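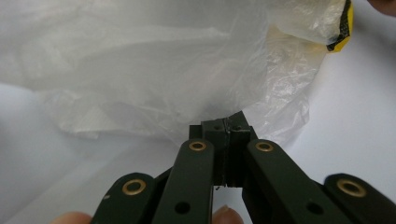

A translucent white plastic bag on a white work surface. Photo: Stikgate

Stikgate opens film and bag return service to households in Kalero

March
By the Stikgate press office

Stikgate will begin accepting thin plastic bags and film from households in Kalero this March. Residents will be able to drop off clean bags at the company's sorting hall on Isaksson Street, where they will be checked, flattened and baled for reprocessing.

Thin film has been left out of the regular curbside pickup in Kalero. It wraps around the rollers on sorting lines and has to be cut away by hand. Most of it has gone out with the household trash. The new service keeps film separate from the start, so it never enters the mixed recycling stream.

The service follows a trial with 202 households in the Zavia neighborhood. Those households were given a collection sack and asked to fill it with bags, bread wrappers and the outer film from paper towels and toilet paper. Full sacks were brought to the hall and opened on a sorting table. The trial ran for 6 months, and most of the sacks that came back needed very little removed from them.

The most common problem was paper. Receipts, price stickers and shipping labels were left inside or stuck to the bags, and each one had to be peeled or cut off. The second most common problem was food residue, mainly in bread and produce bags. Stikgate has rewritten its instructions to cover both.

What will be accepted

Grocery bags, produce bags, bread bags, trash can liners that have not been used for garbage, dry cleaning film, and the wrap from bottled water and paper goods can all be brought in. Bags may be clear, white or colored. They do not need to be folded.

Stikgate asks that bags be empty and dry. A quick shake is enough for most of them. Bags that have held raw meat, diapers or pet waste will not be taken, and neither will chip bags, foil-lined pouches, bubble mailers with paper on the outside, or cling wrap. Drawstrings and hard plastic handles should be cut off before drop-off.

How bags are checked
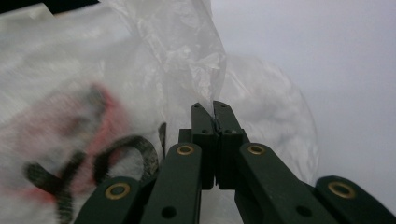 Every bag that comes into the hall is handled separately before it goes to the baler. Thin film sticks to itself, and two or three bags pressed together can pass for one. Staff are trained to take hold of a single edge and lift, which opens the bag up and shows whether anything is inside. A small pinch of film, creased tight at the point where it is held, is enough for this. Grabbing a whole handful tends to bring up several layers at once, and receipts stay hidden between them. Once a bag has been opened and found empty, it is laid flat on the pile for its type.

Bags are sorted into 2 groups, clear and colored. Clear and natural white film brings a better price and can be used in a wider range of products. Colored film goes mainly into trash bags and drainage sheeting. Both groups are pressed into bales and held at the hall until there is a full truckload.

"We kept the rules short on purpose," Stikgate said in a statement. "People in Zavia told us they would save their bags if they didn't have to wash them or look up a code on every one. If it's empty, dry and stretches when you pull it, bring it in."

Hours and drop-off

The drop-off counter at the Isaksson Street hall will be open from 8 a.m. until 6 p.m. on working days. Visitors should use the side entrance next to the loading bay. There is short-term parking along the fence, and the counter can be reached without steps.

Drop-off is free for Kalero households. There is no limit on the number of bags, but anyone bringing more than 8 full sacks at one time is asked to call ahead. Collection sacks can be picked up at the counter and used again as long as they hold together. Any large clear bag will also do.

Shops and offices are not part of the service at this stage. Stikgate expects to announce terms for small businesses after the first months of household collection, when it has a better idea of the volume.

A printed sheet with the list of accepted items will be mailed to all addresses in Kalero before the counter opens. Extra copies will be kept at the hall.

About Stikgate

Stikgate sorts and bales household plastics and paper in Kalero. The company runs the Isaksson Street hall and supplies baled material to reprocessors.

Contact: Stikgate press office, Isaksson Street, Kalero | © Stikgate. All rights reserved. | Back to top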